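Workshop Notebook, Simulation Bench
Project: Prito kitchen arm, shared workshop at Prustbridge
Entry date: May 15, 2023

1. Status at start of session

The Prito arm on the Sarnen bench remains powered down pending delivery of the replacement wrist coupling. Work has therefore continued in simulation only. The kitchen model in use is Ugwu, revision 18, with the marble counter and the plank wall textures retained from the previous revision. No change has been made to the arm model or to the gripper geometry.

The controller build was compiled without warnings. The scene loaded on the second attempt; the first attempt failed on a missing texture path, which has been corrected in the shared configuration file. Members using a local copy of the configuration should update it before running anything further.

2. Object placement

The purpose of this session was to establish whether the measuring spoon can be placed on the appliance panel by script and approached from above by the gripper. The spoon was chosen on account of its thin handle, which has been the weak point of the collision model since the first revision.

The spoon was spawned over the left plate, with the second plate left clear for the later transfer test. The physics step was set to 1000 per second. At the former setting the handle sank into the surface, and all results recorded at that setting should be disregarded.

Start pose for the approach, seen from the gripper, with the spoon resting on its plate and the handle angled down and to the left:
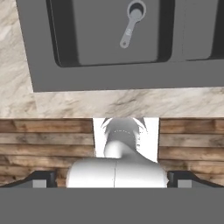

3. Approach runs

Run 1. The arm moved to the hover pose and stopped short. Cause: joint limit on the wrist, entered in degrees where the file expects radians. Corrected.

Run 2. Hover pose reached. The fingers closed on the handle, but the spoon rotated during the lift and struck the recessed border of the plate. Contact log saved; the first contact with the border is at line 1385.

Run 3. Same pose, closing speed halved. The spoon was lifted clear and held until the end of the run. The log shows slight creep of the handle between the finger pads. Friction on the pads is still the default value and has not been measured on the real parts.

4. Observations

The gray spoon against the gray plate gives poor contrast, and the handle detector lost track of it twice during Run 2. A lighter plate color would hide the problem without solving it, so the colors will stay as they are for the present.

The hole near the tip of the handle is not represented in the collision mesh. This has no bearing on the current grasp but will matter if hanging the spoon is attempted.

5. Open items

Measure pad friction on the bench once the coupling is fitted.
Repeat Run 3 with the spoon turned so that the handle points to the right.
Begin transfer to the second plate, expected in June.
Move the corrected joint limits into the main branch. Still outstanding at close of session.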